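3. Data and Method

3.1 Listings

The study uses rural and semi-rural houses offered for sale through four brokerages: Sterkus, Plurker, Bedoya and Rustley. All four deal mainly in older properties with land attached, and all four publish their asking prices. We collected the listing text, the asking price, the plot size, the built area and the date on which each listing first appeared. Listings without a stated price ("price on request") were dropped, as were listings for bare land and for houses sold with a running hotel or restaurant business.

After removing duplicates, 496 listings remained. Duplicates were common, as owners in this market often place the same house with more than one brokerage. We matched them by plot size and built area and then read the texts side by side. Where the asking prices differed, we kept the lower one. In most of these cases the higher price belonged to the older listing and had simply not been updated.

3.2 What the listing texts leave out

Plot size is given in nearly every listing, but the figure does not always refer to the same thing. Some sellers give the area in the land registry, some the area inside the fence, and some add adjoining parcels that are sold under a separate title. Built area is worse. Covered terraces, garages, pool houses and unrestored outbuildings may be counted in full, counted at half, or left out. Of the listings in the sample, 109 gave two different figures for built area within the same text, usually one in the heading and another in the description. For these we used the figure in the description, which tended to come with a breakdown by building.

We did not try to correct the remaining figures. A correction would need access to the registry entry for each house, and the listings rarely give enough detail to find it. The consequence for the results is that the price per square meter carries more noise for estates with several buildings than for single houses. Section 5 reports the two groups separately for that reason.

3.3 Coding of the texts

Each text was read twice and coded for seven features: sea view, mountain view, privacy, distance to an airport, distance to a town, state of repair, and age of the main house. The first reading was done with the price hidden. The second was done at least two weeks later, in a different order. Where the two readings disagreed, the text was read a third time and the majority code was kept. 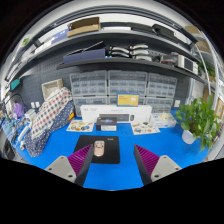
Figure 2. Desk with mouse and mouse pad.

Views were the easiest feature to code. Sellers who have a view mention it early, most often in the first two sentences, and say what can be seen. A text that mentions "views" without naming an object was coded as having no specific view. This rule affected few listings, but it matters for the comparison with earlier work on coastal apartments, where any use of the word was counted.

Privacy was harder. Almost every text in the upper part of the price range claims it in some form. We therefore coded privacy only where the text gave a reason a buyer could check, such as a gated road, a stated distance to the nearest house, or woodland on all sides. Phrases such as "total peace" or "utmost discretion" did not count. Under this rule the share of listings coded as private fell sharply, and the feature became useful as a variable.

Distance to the airport is normally given in minutes, without a starting point at the airport or a time of day. We kept the minutes as stated. A check against an online route planner on a small set of houses suggested that the stated times are shorter than a driver should expect, and that the gap grows with distance. Since we are interested in how sellers present a house, the stated time is the right figure for our purpose – a model of what buyers finally pay might do better with the measured one.

State of repair was coded on three levels: restored, partly restored, and in need of work. Texts avoid the third level where they can. "Great potential" and "ready for your own ideas" were both coded as in need of work unless the text listed completed repairs to the roof, the wiring or the plumbing.

3.4 Age of the house

Old houses are often dated by a year over the door, a first mention in a church record, or family memory. The listings seldom say which. In addition, a house of this kind has usually been enlarged several times, so that a single year may describe only one wing or a cellar. We grouped the stated dates into broad periods and added a separate group for texts that say "historic" or "centuries old" and give no date. That last group turned out to be closer in price to undated modern houses than to dated old ones, a point we return to in Section 6.

3.5 Price model

The dependent variable is the logarithm of the asking price. The explanatory variables are the logarithms of plot size and built area, the seven coded features, the brokerage, and the quarter in which the listing first appeared. Standard errors are clustered by municipality. We also ran the model without the brokerage terms, because the four firms do not cover the same areas and the terms may pick up location as well as pricing practice. The coefficients on the view and privacy variables changed little.

Plot size was capped for the six largest estates. Above a certain point additional land is forest or rough pasture with little effect on the price, and without the cap these estates pulled the coefficient toward zero. Results without the cap are given in the appendix.

Asking prices are not sale prices. Discounts in this segment are negotiated in private and are not published by any of the four brokerages. We follow other studies of thin housing markets in treating the asking price as a statement by the seller of what the features of the house are worth. Price cuts made while a listing was online were recorded through the end of November and are used only in the robustness checks. A house that was withdrawn and listed again by the same brokerage was treated as one listing, with the date of its first appearance, unless the built area had changed in the meantime.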